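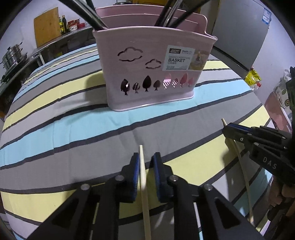

Hand-Held Gripper Equipment: Frequently Asked Questions on Purchasing and Budgeting

The Lultow Equipment Office maintains this page for departments and partner sites planning to request hand-held gripper sets. Questions not covered below should be sent to the Office before a request form is submitted.

Who may request equipment?

Any department with an approved project plan may submit a request. Partner sites at Relwood and Mendoza apply through their own site coordinators, who forward requests to the Office each month.

How many grippers should a department budget for?

Grippers are budgeted in pairs. Tasks such as sorting chopsticks into a basket may call for one gripper in each hand, and a single unit limits the work that can be planned. Departments with two operators working at the same time should request two pairs and one spare unit.

What does a pair cost?

The current internal rate is $1,000 per pair per budget year. The rate covers the loan of both units, routine inspection and replacement of worn finger pads. It does not cover loss or damage caused by liquids.

Are household items included in the rate?

Household items are charged to the department's supply line. Baskets, tableware, tablecloths and similar goods should be bought locally and listed on the supply form with receipts attached. The limit for these items is $410 per project. Requests above the limit require written approval.
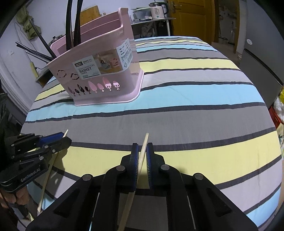 How long does delivery take after a request is approved?

Equipment is normally delivered within 10 working days of approval. Requests received in December are processed in January.

May a department buy grippers directly from a supplier?

Direct purchases are permitted only where the Office has confirmed in writing that no loan units are available. The department is then responsible for inspection, spare parts and storage.

What storage is required?

Each pair must be kept in a closed, dry cabinet when not in use. Departments without a suitable cabinet may order the Hiline storage unit through the Office for $528, delivery included.

Can unspent funds be carried forward?

Funds assigned to equipment loans lapse at the end of the budget year. Funds on the supply line may be carried forward once, provided the project remains open.

When are requests for the next budget year due?

Forms are accepted throughout February and must reach the Office by 4:00 p.m. on the last working day of the month. Late forms are placed on the waiting list.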